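Home | Lists | Archive | Thread index | Previous | Next

Re: [layug-users] Stirna kitchen demos, worth the download?

Virgilio wrote:
> We have put up the first batch of the Stirna kitchen set. 1306 demos,
> all done by remote control in the simulator, two arms, one operator
> with a hand controller for each. We think a beginner can now show the
> robot a task in an afternoon. Comments welcome, also from Kristof,
> who I know will have some.

I do have some, yes.

First, the afternoon. My own first go at steering two arms was on the Pinano rig in September and I spent the whole of it learning not to knock one gripper against the other. The demos I made that day were rubbish and I threw them out. If yours from a beginner's first afternoon are in the set, I'd like them marked, so the rest of us can leave them out and see what changes.

Second, what is being shown? A person with a real door handle in their hand feels when the door gives. In the simulator you get the handle on a screen and a guess. I can believe the arm learns the path my hand took. I'm less ready to believe it learns when to stop pulling – that bit was never in the recording, unless Lernumeck has added force feedback without telling the list.

Third, the numbers. You say 1306. The index file I pulled has 2236 entries. Are the extra ones failed tries, or the same demos played back from another view? Please don't say "both".

I've been replaying the microwave and sink ones, and my grumble there is the view. With the arms coming in from opposite sides and so little of the left one showing, I can't judge what the operator meant by a small move of the wrist.
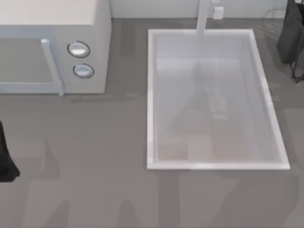

Posted by Kristof Leemans to layug-users, 3 Apr 2021

If that view is all the learner gets too, say so in the readme. It matters more than the length of the clips, which the readme goes on about for two pages. And if the operator had a better view than the learner, I'd want to know that even more.

What would change my mind: take 5 people who have never touched the controllers, give them the same task, keep every try, and put the lot up. Then train on each person's demos alone. My bet is that the results will differ more between people than between any two of your training settings. Happy to lose that bet.

Kristof

8 replies | 0 shares
Contact the list owner | Back to top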